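Sujet : ranger à la place des gosses, on y est ou pas ?

gbarros
Salut ! J'ai monté mon petit bras orange sur la table, trois semaines que je lui apprends à trier les jouets. La brique jaune et le bac blanc, c'est mon exercice de base.
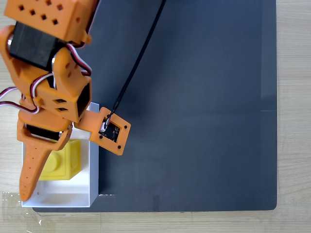
Combien coûte une aide ménagère robotisée complète aujourd'hui ?
Le Turo de chez Skoryk est affiché à 3 000 euros, sans l'abonnement.

lucrezia_c
3 000 balles pour ramasser des briques... Mon fils le fait contre un goûter (bon, en râlant) !

Tuncay A.
Pas d'accord, Lucrezia. À l'atelier on a un Etari qui charge des pièces toute la journée. Le souci à la maison c'est le bazar, chaque objet est différent.

gbarros
Voilà, et puis la prise ! De près, un bloc serré par un doigt de la pince, ça donne ça : 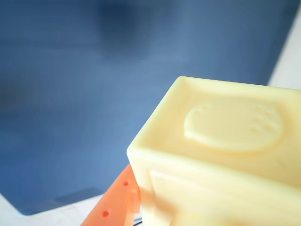
Du coup je refais mes réglages vendredi, et j'essaierai ensuite avec des chaussettes. J'ai déjà plus de 1 638 essais enregistrés, je ne vais pas lâcher maintenant.

lucrezia_c
Des chaussettes ?! Je repasse en octobre voir si tu as fini la première paire.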